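Bench log, room side. Moved from the back of the old book, which is full.

Whiteboard business first because it ate the morning. The board we got through Tradico (order 685, in case anyone has to chase them) still creeps when you write on it. Casters again. Two of them hold if you stamp on the lever, the others sort of hold. Writing a long line left to right = board ends up closer to the door than it started. Tried wedging with folded card. Works till somebody kicks the card.

Hafiz wants it fixed to the wall and be done. I don't, we turn it round too often. Compromise for now: new casters, same stem, proper brakes. Stevix do a set of four, 1,000 mm brake rating or whatever that number on their sheet means, need to ask. Price 39 a set. Fine. Order two sets, the spare set goes in the drawer with the hex keys.

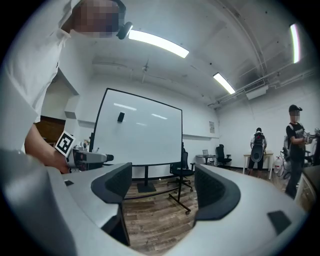

Cestenlow, September 18, 2021

Floor is the other half of the problem. Wood-grain planks look nice, nothing grips on them. Board on its black stand, legs splayed out, desk chairs on wheels, everything in this room rolls. Laptop table by the wall is about the only thing that stays where its put. Asked Kwan-ho whether we can get a mat under the board. He says yes but low pile, or the chairs catch on the edge. Measure before ordering!! Last mat was too short by a hand.

Glare: overhead lights streak right across the white surface, bottom half of the board hard to read from the chairs. Tilting helps a bit. Taking out one tube helps more but then the laptop corner goes dim. Try tilt first, mark the good angle on the frame with tape.

Eraser. Lives on the board, upper left, stays there. Black one. Please put it back up there and not on the windowsill, chair seat, toolbox etc. Same for pens once the tray comes.

Chairs - one behind the board keeps getting shoved there becuase there's no other gap for it. Either it goes next to the other one at the wall or it goes out of the room. I vote out. Cho quote for replacement chairs came to 2,799 for the lot, not this year.

Notice on the wall by the laptop: print is tiny, can't be read from the middle of the room. Reprint at double size, same spot, same text. Kwan-ho has the file.

To do, in no order
- casters, Stevix, two sets (me)
- ask what the 1,000 is
- mat: measure footprint of stand, legs included, then add chair clearance (Kwan-ho)
- tape mark for tilt
- pen tray, magnetic, narrow
- spare chair out (Hafiz)
- bigger notice

Later same day: tried the board with the two good brakes facing the door side insted of the wall side. Better. Still walks if you lean on it to write low down, but you have to really lean. Leave it this way round till the new casters are in. If it has to be moved, push from the stand, the top rail flexes and I don't want to find out how much.

Hafiz has started on the chair. Stuck on where to put it, corridor is no good. Asked upstairs, waiting.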